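Are celebrity biography sites making up net worth and birthday facts?

Asked in Film, TV and Online Personalities

I follow a singer who started out posting covers from her bedroom and now has a small part in a streaming drama. I won't name her because I don't want this to turn into a thread about her. I looked her up on Clediria and got a full page: date of birth, height, star sign, the name of her dog and a net worth of 700 thousand dollars. Then I looked on Vivero and she was 2 years younger, slightly taller and had no dog. A third site, Fivusow, had copied Clediria word for word, including a spelling mistake in the name of her home town.

None of them says where any of it came from. Does anyone check these pages before they go up? And is there a decent way to find out a performer's real age, or should I give up?

Vasanthi Nanayakkara

Mojtaba Rezaei

I wouldn't trust a single number on those pages unless it links to something. I used to write short biographies for a site of this sort (not one of the ones you mention) and we were paid by the page. The instructions were to fill every box. If you couldn't find a height, you looked at a photo of the person next to someone whose height was listed and took a guess. The listed height was very likely a guess as well.

Net worth was worse. There was a formula using subscriber numbers, and it took no account of managers, tax, or whether the channel carried adverts at all. A channel with lots of subscribers and few recent views came out looking rich.

The pages were also padded with stock questions. "What does she do on a normal day?" was a favourite, and the reply was always that she loves her family and does her own laundry like the rest of us.

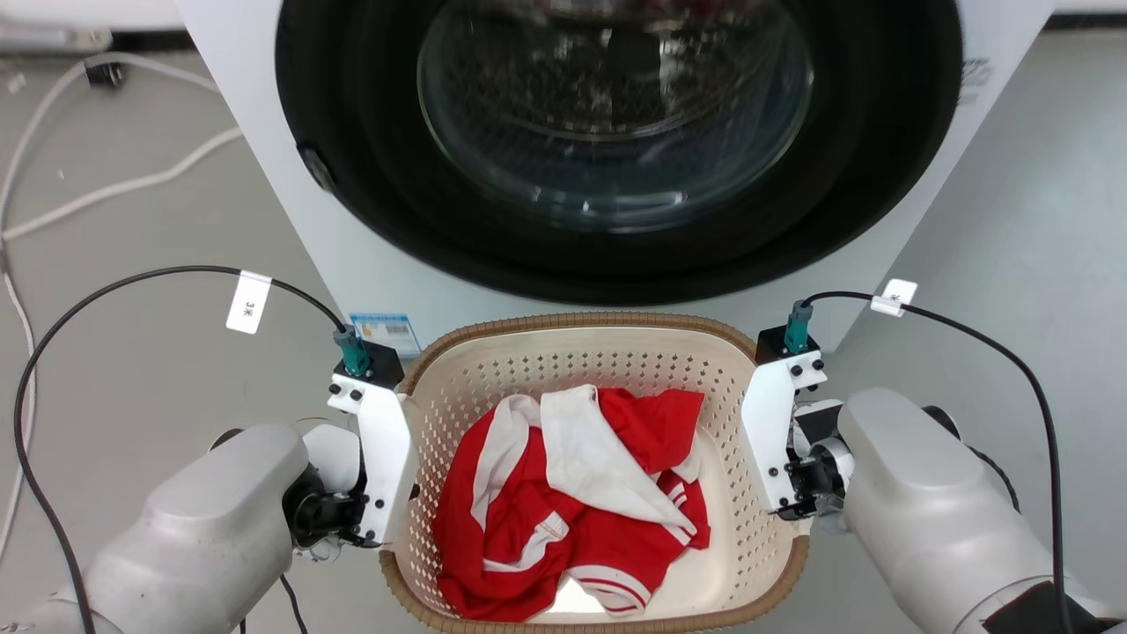 Washing machine, round door, black rim.

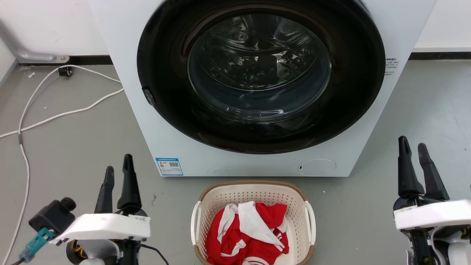

How to check an age or a credit

For acting work, watch the end titles. It's dull but it settles whether she was in the thing. Databases that let the public edit entries are only as good as the last person who edited them, so treat those with care too.

For age, look for an interview in which she gives it herself, then see when the interview was published. Local papers are good for this if she won a school talent contest or something similar before she was known. Fan pages wishing her a happy birthday prove very little, as fans get the date from the same biography sites.

If 3 sites agree, compare the wording before you believe them. You've already spotted the copied spelling mistake. I'd call that one source, and a poor one.

For net worth, yes, give up. Even a real contract fee wouldn't tell you what she has in the bank.

fan_of_vitale

clediria is pretty accurate in my experience, it had the right birthday for Vitale and he confirmed it on a livestream in December. so they must be checking with somebody. also the ages could both be right if one page is old??

Vasanthi Nanayakkara

Thanks Mojtaba, that's more or less what I feared. I'll try the local papers.

To the other reply: one correct birthday doesn't convince me they check the rest. And an old page would explain a different age, but these gave different years of birth. Do you know if Vitale had posted his birthday anywhere before Clediria put it up?

fan_of_vitale

not sure, i think it was in his bio for a while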